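Handheld grippers and teaching by demonstration
Thread: Skurodex kitchen pack, first impressions

uthai_k
Posted 7:40 pm

I've had the Skurodex kitchen pack going since April and I'm enjoying it way more than I expected, so I figured I'd write it up while it's fresh. If you haven't seen it: you bring your own handheld gripper, they send a deck of task cards (19 in the kitchen deck), you record, you upload, and a person on their end marks up every take and sends notes back. It's $77 a month for one kitchen. There's no hardware in the box at all, which I only understood after I'd paid for it, but fine!

The card I keep going back to is number 3, "mixed utensils to holder." You lay out long thin things and flat things together, let some of them cross, and put them away one by one. I love this card. Everything in it is a different little puzzle -- the spoons want one approach and the chopsticks want another, and the scissors are just rude.

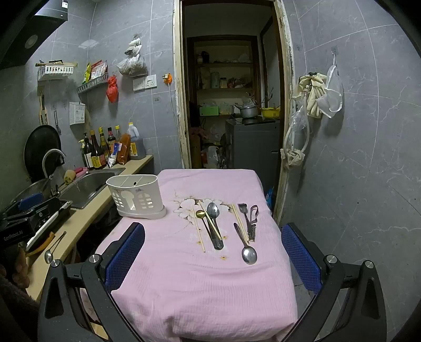
Card 3 layout, holder at the back left corner

The notes are the good part. My first set said I was closing before I'd finished turning my wrist, on nearly every take. I had no idea I did that. I slowed down, sent a second batch, and the reviewer (she signs as Ika) wrote back with timestamps for the ones she liked and the ones she didn't. It felt like having a piano teacher again.

Uthai Kaewkla

mossbank
Posted 8:05 pm

Nice layout. I tried the Besson service last winter and gave up on it. All the feedback came as a score out of ten with no words attached. Do you get the notes per take or per batch?

Also, does the quilting bother you? I do everything on a bare tabletop. Padded cloth seems like it would snag a fingertip.

uthai_k
Posted 8:12 pm

Per take! Even the bad ones get a line or two. The worst one I've had just said "please redo, with love."

On the cloth, I like it. Thin stuff sits up a tiny bit on quilting and I find it easier to get under. The card says any surface you'd eat at is okay.

pell_r
Posted 8:30 pm

I'll be the grump. $77 a month to be told to slow down? You can watch your own recordings for free. I went through 2000 of mine over the winter with a notebook and a pot of coffee and fixed most of my bad habits that way.

And the deck is thin. Nineteen cards, and from what I've read a bunch of them are the same motion with a different object.

mossbank
Posted 8:41 pm

pell, you are not a normal person and I say that with respect.

uthai_k
Posted 9:02 pm

Okay, fair on the deck size, I'd like more cards too. I don't agree that they're the same motion though. Card 3 and the cutlery drawer card look alike on paper and they feel nothing alike once you're standing there. In a drawer the sides get in your way. On a table you can come in from anywhere, so all the decisions are yours, and I make bad ones.

The one that surprised me was the chopstick follow-up card. You do nothing but single sticks, and the whole point is what angle they're at when you move them. 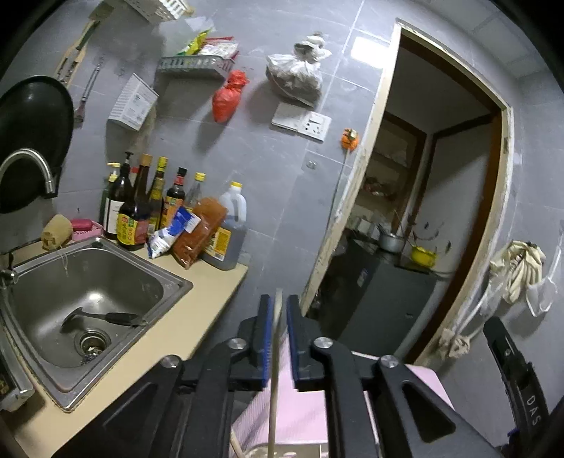

My big argument with Ika so far is about wrist angle. She wants sticks turned upright early, well before the holder, and I kept turning them at the last second and clipping the rim. Her way means moving my elbow a lot more, and it's a small kitchen, so I grumbled. But look at how the stick stands straight up and down between the two ribbed pads, nearly in line with the fingers. With it like that I can judge where the bottom end is going. When it's slanted I'm guessing. I've come around to her side on this one and my takes are a lot calmer for it.

hollyhock_dev
Posted 9:20 pm

Oh this is helpful, I've been stuck on exactly this with knitting needles. Do you grip at the middle or near one end? I go for the middle and then there's too much sticking out below.

Is there a yearly price? Monthly makes me nervous, I know I'd forget to cancel.

uthai_k
Posted 9:31 pm

Closer to one end for needles, I'd say, but try both and see what your wrist likes. No yearly plan that I could find. You can pause it from the account page, and I did that for a couple of weeks when my sister was visiting. Came back and everything was where I left it.

pell_r
Posted 9:44 pm

Early upright is right, I'll give her that. I disagree about gripping near one end. On anything light it swings if you touch the rim. Middle grip, higher approach, come straight down.

Still think you could have learned it from your own footage.

uthai_k
Posted 9:50 pm

Maybe! But I'd have had to notice it first, and I'd been looking at those takes for weeks thinking they were great.

mossbank
Posted 10:08 pm

Javico has a workshop deck coming, going by their mailing list. Screwdrivers, clamps, that kind of thing. No reviewer, only the cards, and you pay once. pell, that might be your speed.

I'm going to try one month of Skurodex and start with card 3. Uthai, do they tell you how messy to make the pile?

uthai_k
Posted 10:15 pm

There's a sketch on the back of the card and a line that says to let at least one pair cross. Past that it's up to you. I started with everything spread apart and then let it get messier as I went. Post your first notes when you get them, I want to see if she tells you to slow down too!

pell_r
Posted 10:19 pm

Workshop deck sounds good. Got a link to that mailing list?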